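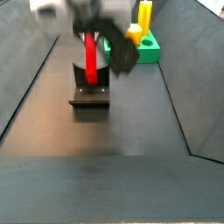

Leave the stand where it is

I look after one small robot cell at Rorkdale, and I want to argue for two screws. They sit on the black stand just above its base plate, low on the front of the upright panel, and I think they should be touched as rarely as possible.

My colleague Babar Paracha has the opposite opinion. When the gripper comes down a little to one side, he takes the screwdriver and moves the stand to meet it. It is quick, I admit. But the next person then teaches the robot to a stand that has already moved, and after a month our saved positions describe a cell which does not exist any more.

In January I spent a whole afternoon on such a case. The log showed 2,742 attempts, and 2,148 of them were good. Everybody suspected the fingers. I changed the white fingertips and nothing improved. Then Zarmeena Magsi put a straight edge against the base plate and found it was turned. Somebody had helped it.

So my rule is simple. First clean the floor of the cell, because small specks of dust are enough to lift a block. Then check the fingertips. Then run the arm slowly, with the red piece in the grip, and watch how it arrives over the curve of the stand. Only after this may we speak about screws - and the person who turns them must write it down.

Babar says this costs up to 90 minutes. Yes, sometimes it does. I still prefer it to another afternoon like the one in January, and Zarmeena has now put a paint mark across both screw heads, so we will see who is right.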